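The Folding Table: What Went Wrong in June

Our two-arm folding cell ran for most of June before we had to shut it off. The fault was easy to describe and slow to find. The right arm would close on the fabric, report a good grip, and let go partway through a lift. The left arm kept pulling. In a run of 894 lifts, 80 ended that way. No one was hurt, but one slip swung the right gripper toward the place where an operator usually stands, and that was enough to stop work. These pictures show the kind of handling the cell does. The notes are from our log.

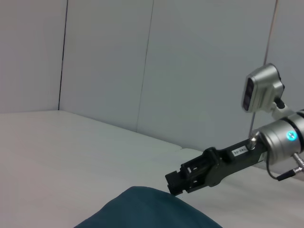 Approach to the cloth, gripper low over the table.

The first thing we blamed was approach height. If the fingers come in too high they catch one layer of cloth, and one layer slides out easily. Kiros Bogale lowered the approach by 2 mm and ran 100 lifts. The drops went down a little, then came back the next morning. We put the height back where it was.

Next we looked at the cloth. Soft fabric does not lie the same way twice, and a corner that is folded over at the tip is thicker than the software expects.

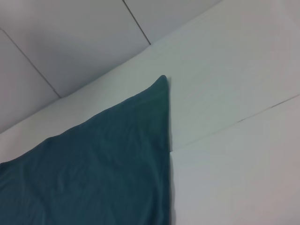 Abdelkrim Filali thought we were wasting time on the fabric. His view was that a bad corner gives you a bad grip from the start, and these grips were fine for a full second before they let go. He wanted the force readings pulled for every failed lift, and he wanted them before anyone changed another setting.

So we pulled them. In each failed lift the closing force on the right side fell off as the wrist turned past a certain angle. The left side stayed flat the whole way. That pointed to the arm itself – a connection that was good at rest and bad under a twist. 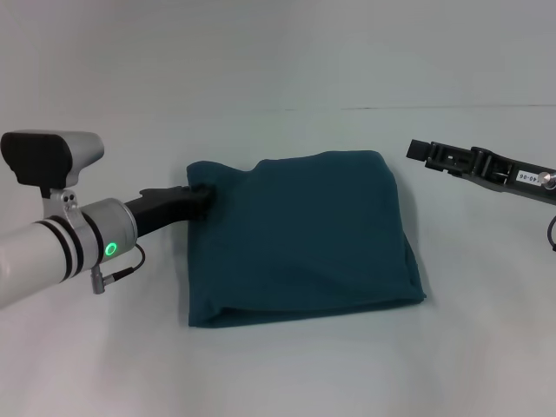 We swapped the right gripper cable for a spare from Promico and the drops stopped. The old cable had a broken conductor close to the plug, where it bends every time the wrist rolls. It looked fine from the outside.

The cable was only half of it. When the force signal dropped out, the controller held on to the last good number and went on with the lift. It should have stopped both arms. Lindsay Pryor wrote the change, and we tested it by pulling the plug by hand at low speed, with everyone outside the tape.

Both arms now stop if either one loses its signal. The operator has to clear the stop at the panel, and the cell will not restart by itself. Lifts that need both grippers at once are run at reduced speed until the new cables have more hours on them. 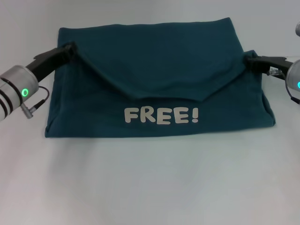 Ataahua Tuhiwai asked whether stopping in the middle of a lift could be worse than finishing it, with the cloth still stretched between two arms. She would like the grippers to stay closed and the arms to relax slightly, so there is no tension left when someone walks up to clear the fault.

We are trying that now. Cable checks have also moved from monthly to weekly, and the checklist includes rolling the wrist through its full range with the force reading on screen.

Recent galleries
Skalex conveyor rebuild
Moving the Engelhardt press
Light curtain tests, bay 2
Zovell label printer teardown
Shop open house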